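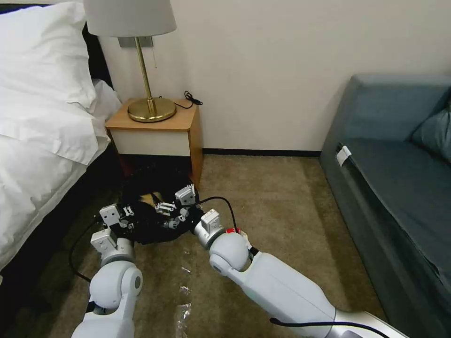

**Dunbar gets its airline back**

Scheduled passenger flights are coming back to Dunbar for the first time since 1991, and the town can hardly wait. Tellell Air will begin flying between Dunbar Municipal and the hub at Penier in June, with 20 round trips a week on a twin-engine turboprop. The first departure is set for 6:40 on a Saturday morning, and it sold out before lunch on the day booking opened.

By the end of that first week the airline had sold nearly 4,000 tickets on the route. That is a remarkable number for an airfield where the busiest spot on most mornings is the self-serve fuel pump, and Tellell has already moved a slightly bigger plane onto the Friday and Sunday evening flights to keep up.

For anyone who has made the trip by road, the appeal is easy to see. Driving from Dunbar to Penier means two mountain passes, a long crawl through the construction zone at the river bridge and, in winter, a fair chance of sitting behind a plow. The flight is scheduled at 50 minutes gate to gate. Morning departures are timed to reach Penier before the bank of long-haul flights leaves, and the last plane home waits until after the evening arrivals. You will be able to check a bag in Dunbar and pick it up on either coast – something a whole generation here has never been able to do.

Fares start at a level close to what the drive costs in gas and two days of hub parking. The cheapest seats carry the usual restrictions, but Tellell is letting everyone bring one full-size carry-on, and skis and fishing rods go free through the end of the first season. Changes made more than a day ahead are free too. Same-day changes cost extra unless there is an open seat on an earlier flight, in which case you can just ask at the counter and hop on.

The route came out of a long campaign. The airport board spent three years calling on regional carriers, most of which listened politely and passed. What seems to have tipped the balance was a travel survey that drew 1,487 responses from households and businesses in the valley. It showed how many people were already driving to Penier to catch a plane, how often they went and where they ended up. Tellell's planners asked for the raw answers, and the schedule follows them closely. The Tuesday midday flight, for one, lines up with clinic appointments at the big Penier hospitals.

Some money is changing hands as well. The town has agreed to waive landing fees for two years, and a group of local employers has put up a revenue guarantee for the first 12 months. If the planes fly full enough, the guarantee is never touched. Advance sales so far are running well ahead of the level where it would kick in, though the real test will be the gray weeks of November, when the summer visitors have gone and the ski lifts haven't opened.

Meanwhile the old terminal is getting a terrific makeover. The low brick building has served as a flying club, a polling place and, for a while, a storage room for the town's holiday lights. Plaltura, the contractor hired for the job, has opened up the ceiling in the waiting hall and uncovered a row of high windows that had been boarded over for decades. Morning light now falls right across the check-in desks. The security lane is in, the baggage belt arrives next, and the original departures board has been cleaned up and hung on the back wall. It doesn't work, but it still lists a 4:15 to Penier!

There will be coffee and hot breakfast from the first flight of the day, served from a counter facing the runway. The observation deck on the roof will reopen too, to passengers and to anyone who simply likes watching airplanes. Parking stays free in the gravel lot, with a paid lot closer to the doors for people in a hurry. The town bus will add an airport stop timed for the first and last flights, and the hotels on Main Street are working out a shared shuttle.

Tellell is basing one aircraft and its crews in Dunbar overnight, so the early flight won't depend on a plane making it in from somewhere else first. That also brings jobs: pilots, flight attendants, mechanics and ramp staff. Applications for the ground positions are open now, and the airline says it will train people who have never worked at an airport before.

A second route is under discussion, most likely a seasonal one to the south, and the airline wants to see a full winter of Penier traffic before deciding. Tickets are on sale through Tellell's website and by phone, with schedules loaded through next spring. Residents can tour the terminal on the Saturday before flights begin, from 10 a.m. to 3 p.m., and the turboprop will be parked out front with its door open.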